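How do I pack a box of tiny odds and ends so it doesn't turn into soup?

Posted by flevmont_renter

Moving out of a studio end of the month. Furniture's easy, clothes are easy. It's the little stuff killing me. Figurines, chargers, small jars, stuff from the nightstand and the window sill. Last move I dumped it all in one carton and everything had slid into one corner, a jar lid popped and I was wiping goo off a phone cable for an hour. Not buying a fancy organizer. What do people do??

jindonance

Did this in July. Shoe box size cartons only, nothing bigger. Small stuff in a big box = rattling the whole way. Jars get tape around the lid, then a zip bag, then stood up. Socks in the gaps. Write on TWO sides of the box, not the top, bc you'll stack them. Total cost was one roll of tape, 4 dollars.
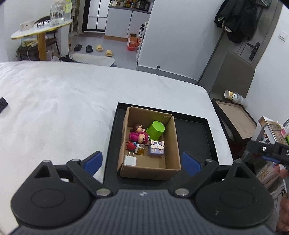

Dividers are what you're missing imo. Any carton that had bottles in it has them, or cut a flap off another box and wedge it in. Don't glue, you want to move it later. Mine got packed on the bed, box on a tray so it doesn't tip on the duvet, and as you can tell the doll and the little glass jar and the charger all ended up in the same box, so do as I say not as I do – the charger prongs will scratch a figurine's face no problem. Wrap the prongs in a washcloth or stick the charger in a sock. Doll goes in last, on top of somthing soft. Anything already cube shaped can go against a wall of the box and hold the rest still.

vishwakarma_st

Just throw half of it out. Seriously. I had a drawer with 1,000 little things in it and missed zero of them

werkberg80

Agree w/ the first answer mostly. Couple adds – if a jar has anything liquid or sticky in it keep it out of the box completely, carry it upright in a tote with you. Chargers too, you'll want one the first night and it will be in the last box you open. I keep a "first night" bag: charger, slippers, toothbrush, bath mat, toilet paper. Also shake test before you tape. Close the flaps, tip it a little, if you hear sliding add more paper. Newpaper ink rubs off on light plastic so use plain paper for the figurines.

flevmont_renter

Ok cutting up a cereal box for dividers tonight. Thanks, will do the sock thing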